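Teaching by Hand, Month Nine: What We Have Learned at the Pace of a Learner's Permit

From the Dillero workshop newsletter, 8 July 2026

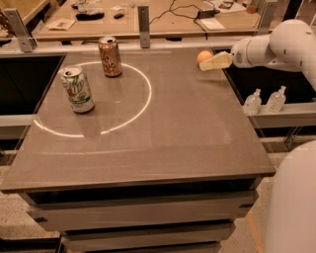
How long does it take to show a robot a new task?

An afternoon for the first attempt, and then most of two weeks for all the attempts that make the first one worth keeping. A single demonstration tells the robot what one person did once, on one day, with the lights a certain way. It needs to see the job done from a lot of starting points before it stops treating your personal habits as part of the instructions.

That is the answer we give visitors, and they tend to look let down. They have usually come expecting either a machine that watches you once and nods, or a room full of people typing. What they find is a person in a chair holding two handles, moving very slowly, with their tongue sticking out a little.

The task since spring has been small-object pickup from a flat top. The ball is the object of the moment. You drive the arm over, you open the gripper, you come down beside the ball, you close, you lift, you put it somewhere else. A two-year-old does it without being asked and often when asked not to. Our current set stands at 718 demonstrations that we are willing to show in public, out of 977 recorded. The other 259 are in a folder called "maybe," which has never been opened for any purpose except to put more things in it.

What gets a demonstration sent to the folder

Mostly hesitation. A person who isn't sure where the gripper is will stop, drift left, stop again, come back, and then go in. The robot, a very attentive student with no sense of what matters, learns the drift. We had a stretch in which the policy would come within an inch of the ball and hang there as if it had remembered something on the stove. We went back through the recordings and found that one of our operators pauses at exactly that height on every single run. The operator had no idea. (The operator is the author of this item.)

Speed is the second thing. New operators go too slowly, then they get comfortable and go too fast, and the middle is where all the good data lives. We now throw out everybody's first 14 runs of a session without looking at them. People were offended by this for a while and then noticed how much less pressure there was on runs one through 14.

Third is what we call helping. Somebody nudges the ball with the side of a finger to bring it into a better spot, then grasps it. It works beautifully when a person does it. When the robot does it, the ball goes on the floor, and balls on the floor go under cabinets. Please don't help.

By hand or by remote

We do both, and the argument about which is better has outlasted two coffee makers.

Teaching by hand means you take hold of the arm itself and walk it through the motion while it goes limp and lets you. You feel the weight of it. You feel where the elbow doesn't want to go. Beginners do better this way for the first day, and their motions come out smoother. The trouble is that your own arms and shoulders end up all over the camera view, so the robot gets a lovely recording of your sleeve. It also makes your back hurt, and people with sore backs give short demonstrations.

Teaching by remote control means you sit away from the arm and drive it with the handles. You get the robot's view and nothing more. It's frustrating for the first hour. Depth is the hard part: the gripper looks as if it is on the ball when it is in front of the ball, or behind it, or in another county. But the discipline turns out to be useful. If you can do the job with only what the robot's camera gives you, then the robot has at least a fair chance of doing it too. If you had to lean over and peek, it doesn't.

For the pickup task we have settled on remote. For anything with a hinge or a lid we still start by hand and switch over later. The Flevden people do everything by hand and claim to be happy. We visited. They were all stretching.

A short word on reflections

Shiny surfaces have been the surprise of the season. A smooth cabinet top throws the overhead light back at the camera, and the bright patch moves whenever the head moves, so from the policy's side of things there is a large glowing shape that slides around for no reason. An early version was quite drawn to it. We tried covering the top with felt and the numbers went up right away, and then we took the felt off and they went right back down, so all we had taught it was to like felt.

The current practice is to leave the glare in and change it often. Tilt a lamp, move a lamp, turn one off. The same goes for whatever else is standing on the surface. Drinks cans are fine clutter, being shiny, upright and easy to knock over, and a run where the arm goes by them without touching is worth more to us than one on a bare top. Swap them, shift them, use different colors. Do not line them up. Tidy people line them up without meaning to, and then we have a robot that believes cans come in rows.

The background gets the same treatment, which is a grand way of saying that we have stopped cleaning the back table. Cables, papers, power adapters, all of it can stay. For one week in the early days we cleared the table for every session, and the policy got very good at working in a room that has never existed before or since.

The Clarkoveck handles

The new Clarkoveck handles arrived and have been in use long enough for everyone to have an opinion. The grips are better. The trigger is stiffer, and so the gripper now closes in one motion instead of in a series of nervous little squeezes. The cord is too short. Whoever designed the cord has evidently only met robots that sit very close to chairs.

One warning. The scale setting, which decides how far the arm moves for each inch your hand moves, goes back to its default whenever the box is unplugged. The default is brisk. Check it before you take hold. There is a sticker on the box telling you to check it, and a second sticker telling you to read the first one.

Where the numbers are

We are aiming for 2000 keepers by the end of September. At the present rate we would need a lot more hands than we have, so sessions are now open to anyone in the building who has done the safety walk-through. You do not need to know anything about robots. Past experience suggests it slows people down. The two best operators on the sheet came to us from sewing and from backing up boat trailers, and the software group is, as a body, near the bottom.

A session runs an hour, with a break in the middle that you have to take. You will be asked to:

Check the scale setting.
Put the ball somewhere it hasn't been. If it feels like a natural place for a ball, it has been there.
Do the pickup once, at one speed, and let go of the handles.
Mark the run good or bad before starting the next one. Marking them all at the end from memory produces a sheet on which every run was good.

Bad runs are wanted too, within reason. A fumble followed by a clean recovery is some of the most useful material in the set, as long as the fumble is real. Staged fumbles are easy to spot. They look like somebody falling down in a school play.

Questions that came in since the last issue

Several readers wanted to know why we don't write a program for picking up a ball and be done with it. We did, years ago. It picked up that ball, from that spot, with great confidence, whether or not the ball was there.

Somebody asked whether the robot gets better during a session as you teach it. It doesn't. The recordings are collected first and the training happens later, overnight, on the machine in the closet we call Wang. You will feel that it is getting better, and what you are noticing is yourself. Come back the next day if you want to see whether any of it went across.

And one reader wrote to ask what the ball is for. It's for picking up. After that we move on to the sponge, which squashes, and everyone will have to learn a new trigger finger.

The sign-up sheet is on the door of the arm room. Morning slots go quickly. The slot right after lunch is wide open and the data from it shows why.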